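The spreadsheet has opinions

2026-07-18

I have a spreadsheet for the gripper budget. It has 6 tabs, one of which is called "final" and another of which is called "final use this one." Neither is final. If you are planning to buy hand-held grippers for teaching robots to pick things up, I can offer you my experience, for which I paid full price.

The first mistake was shopping by the gripper. You look at the unit price, you multiply by two (one per hand, very scientific), and you feel like a responsible adult. Then you remember finger pads. Pads wear. Salley sells them in packs of 10 and charges shipping that suggests each pad travels in its own seat. Birnau will sell them singly, with a lead time I'd describe as agricultural. I ordered from Salley in May and have forgiven them for most of it.
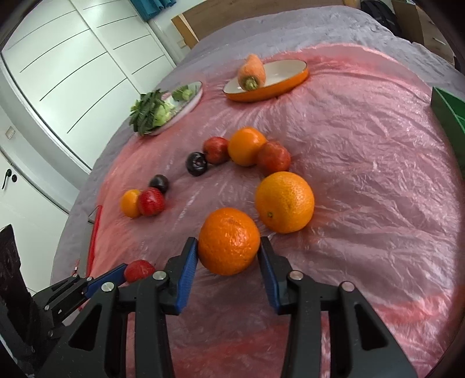
The second mistake was leaving groceries off the budget entirely. I had a line for spare pins, a line for cables and a line for "misc. electronics," which is where hope goes. There was no line for produce. Oranges are reasonable. Plums bruise, and a bruised plum is a different object from the one you started with, at least as far as grip is concerned. I now have a row labeled "consumables, edible," and it's the only row that ever comes in under, mainly when I eat the stock.

I did price the fake stuff. Butus does a nice set of 15 pieces of imitation fruit and vegetables, and the cost works out to several months of real ones. The fakes weigh nothing and have no stems worth mentioning. I may still cave before winter.

Third, furniture. Every planning guide I read assumed a bench. Shao has a height-adjustable one I've had in a browser tab so long that the price has changed twice, both times in the wrong direction. Meanwhile I have a bed and a sheet of plastic, total cost close to nothing, and the plastic wrinkles if you look at it. 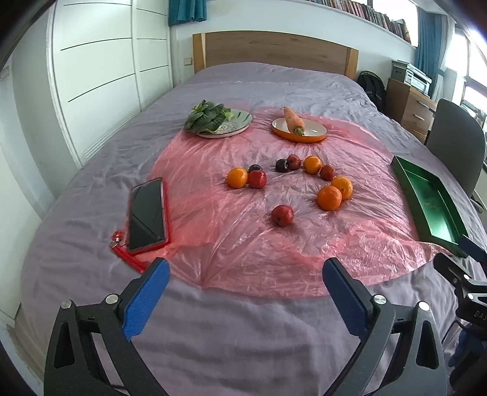
So the bench has moved to next year, again, and the money goes to pads and a second set of pins. I also put in a row for storage, having noticed that every gigabyte I record wants to live somewhere and then wants a copy of itself living somewhere else. That row is larger than the grippers' row. I checked the formula. The formula is fine.

If you want my order of purchase: pads before you need them, drives before you think you need them, the bench when you can stand to look at it. Also a second cutting board, but that's a kitchen matter and it has been discussed at length in this house.

Next up is cables. I have three quotes and don't like any of them.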